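May
By Josée Morin

Skornport has settled the matter of the office kitchen, and it only took 2 meetings, a survey and a change to the lease.

From the end of the month, tenants on the third floor will be asked to bring their own bowls. The shared ones, bought by the building's owner, Jedico, have been going missing at a rate that the company's notice calls "disappointing." The notice runs to 3 pages. Soup comes up on all of them.

Jedico says it has spent $1,000 on dishes since it took over the building, a sum that would buy a lot of bowls or, as one reply to the survey put it, one decent dishwasher. The reply was not signed, though it was written on Mekutix letterhead.
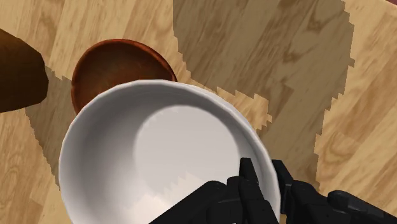
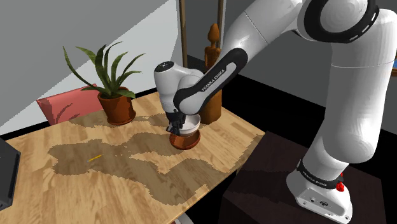
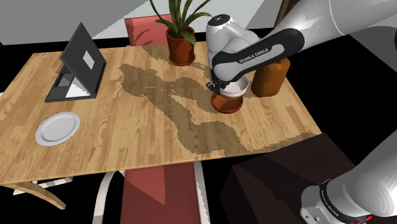
A white bowl, three times over.

Skornport Business Desk

Mugs are not affected. Neither are forks, which were given up on last year and are now sold from a machine by the elevator.

Chae, the lunch counter on the ground floor, has offered a discount to anyone who turns up with a bowl from home — any size, within reason. A customer has already tested "within reason" with a punch bowl and was served two ladles, the same as everyone else.

Tenants who still have one of the old bowls may leave it outside the kitchen door before 8 a.m., no questions asked. By press time the door had collected a gravy boat and somebody's casserole lid.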